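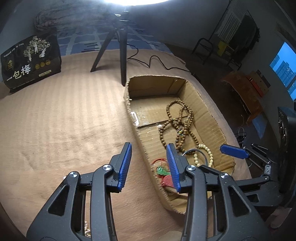
3.2 Preparation of linkage plates

Pivot holes in thin steel plate are sensitive to the taper left by the cutting process, and a hole that narrows toward the bottom face will load its pin along one edge only. The plates in this study were therefore cut in two groups, one with the standard lead-in and one with a slow lead-in and reduced current on holes. The part geometry was a short angled link with two pivot holes, a form found in many small mechanisms; the black fingers in Figure 1 use angled plates of the same general kind, joined at two round silver pivot screws. Our own links were cut larger, so that hole diameter could be measured at the top and bottom faces with a standard bore gauge.

Figure 1. Two-fingered gripper with angled linkage plates and blue ridged pads.

All cutting was done on the gantry table at the Wilgate shop. Plate was supplied by Binine in a single heat and stored flat until use. Nesting was prepared in Ezzat, with hole cutting placed ahead of the outer contour in every nest. A total of 823 links were cut. Of these, 11 were set aside after a nozzle failure and a further 12 were used for setup, leaving 800 for measurement. Consumables were changed at the start of each sheet. The torch height control was left on for contours and locked for holes, as the arc voltage signal is not steady over such a short path.

3.3 Measurement and rejection

Links were deburred by hand and gauged by one operator. Taper was taken as the difference between top and bottom diameter divided by plate thickness. A link was rejected if either hole was over the limit set in Section 2.4. With this rule 782 links passed and 18 were rejected, 15 of them from the standard group. Most rejected holes showed a small divot at the point where the cut closed - a known effect of arc shutoff timing - and the taper in these holes was also above the group mean.

The limit itself follows the practice used at Bitarbridge and described by Cloutier in her shop notes (R. Cloutier, internal report, August). It is stricter than most fabrication work calls for. Links that failed it could still be assembled with a reamed hole, but reamed parts were left out of the wear tests in Section 4.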